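Plikasen and the two arms: notes from the packing side

May 22, 2023

I wrote in my last post that I would tell more about the new cell at Starnivville, and several people asked me when. I was slow because I write in English slowly, and because for many weeks I did not know what I thought. I still do not know completely. But the simulation work is nearly finished and the real arms will be installed in November, so this is a good time to put down how it looks from my side of the building.

For the new readers: I work in kitting. We put small parts into trays, the trays go to the assembly benches, and the benches send them back empty. One kitting person fills 118 trays in a shift when nothing goes wrong. I did this work with my hands for six years before they asked me to join the project, and I still do it two mornings in the week. I asked to keep those mornings. If I only sit at the computer I will forget what a tray feels like when it is filled badly.

The company that sells us the cell is called Dostik, and the planning software on top is Plikasen. Before any metal is bought, everything is tried in a simulated cell. There is a brown table, two arms, and a red tray like the ones we use. In place of our parts there are simple shapes, mostly cubes. Orlando Bedoya, who is our process engineer, told us in the first meeting that the cubes are enough to learn the reach and the order of moves, and the true parts come later. Some of my colleagues were a little insulted by this. They said, our work is now cubes.

What surprised me is how much time we spend on the tray. I thought the difficult thing would be to pick up the part. For a person the tray is nothing, you do not think of it. For the cell you must decide how the gripper comes over the rim, how low the fingers may go, and from which side. We had a whole afternoon of discussion on the height of the fingers above the floor of the tray. Maritza Henao has filled trays longer than any of us, and she explained that she always comes in from the near side and lets the part slide the last bit. The engineers had not written that in any document. Orlando wrote it down on the spot, and after that she was invited to all the meetings. 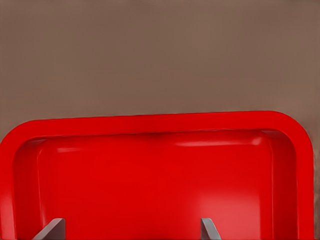

What changes for the people

I will try to be exact here, because there are rumors.

There are five of us in kitting on the day shift. Management has said in writing that no person loses the job because of the cell. Two will move to inspection, one stays as cell operator, and two continue with the kits that are too mixed for the arms. The letter was signed by Lorraine Tapley, and she came down to read it to us herself, which I respected. The letter does not say what happens after the first year. Jayson Manalastas asked her about it directly, and she answered that she cannot promise for a time she does not see. I think it was a true answer, but it was not comfortable to hear it.

The pay for the cell operator is higher. The pay for inspection is the same as now. This makes a small tension in the group, as you can imagine, because only one person can be the operator and at least three want it. I have said that I will not apply. I already got the training and it would not be fair.

Then there is the body. People who write about automation often have not stood eight hours at a kitting table. My right shoulder is bad and Maritza has trouble in both wrists. When the arms take the simple kits, we will have less repeating, and I am glad for that. But the simple kits are also our rest. When I am tired I take a simple kit, my hands do it alone and I can talk with the neighbor. If the cell takes all the simple ones, we stay with only the difficult ones, all day long. I brought this up in April and the first reaction was silence. Now there is an agreement that 80 of the simple kits in each week stay with us. It is a small number, but it is written.

How we work with the simulation

Every second afternoon we sit with the big monitor and go through runs. Wilson Taipe from Dostik starts them, and we say when something would not work on the floor. He is patient with my questions. In the beginning I was confused by a very basic thing, which arm is left and which is right. They are named from the side of the robot, so if you look from the opposite side, the right arm is on your left. I wrote it on a piece of tape and put it on the monitor, and I see that the other people read the tape too.

The task we look at now uses both arms over one table. One arm has the area of the tray and the other one has the side with the loose pieces. The question is who waits for whom. With people you solve this with the eyes, you see that your neighbor is reaching and you hold back half a second. Plikasen solves it with zones, and each zone has an owner. When the zones are too big, the arms wait very politely and the whole cell is slow. When they are too small, the planner refuses the move. We are somewhere between.

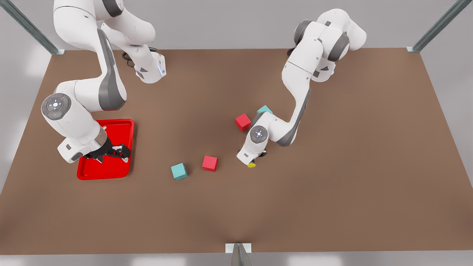

The plan is 3,000 simulated runs before the zones are fixed, and then they should not be changed without a good reason. I asked that at least two kitting people see a part of these runs, including the ones which failed. Wilson agreed at once. From the failed ones I learn more, for example that a piece near the base of an arm is more troublesome than a piece far away, and for a person it is the contrary.

There is also a consultant, from the firm Tamošiūnaitė, who comes to talk with us about the change. I was suspicious. But she asked each one of us what we do in the day that is not in the work instruction, and she filled many pages. Turning over the damaged trays, telling the bench that a delivery looks strange, lending the good scissors. Most of it the cell will not do, so somebody must have the time for it, and this time is now in the plan as forty minutes in each shift. Jayson says forty is too little. I think he is right, and we will ask again when the first real numbers come.

Two readers wrote me from other factories with similar projects. One of them asked if it is worth it to take part, or if it only helps the company to replace you faster. I can tell only my case. The arms were coming with me or without me. Because Maritza and I were in the room, the tray stands on the side where the person who refills it can reach it without leaning over the table. In the first layout it was at the far corner, and my shoulder would have known it every day.

Next time I will write about the training for the operator, if the selection is made by then. Please send me your questions on the contact page, and excuse me if I answer late, I read everything.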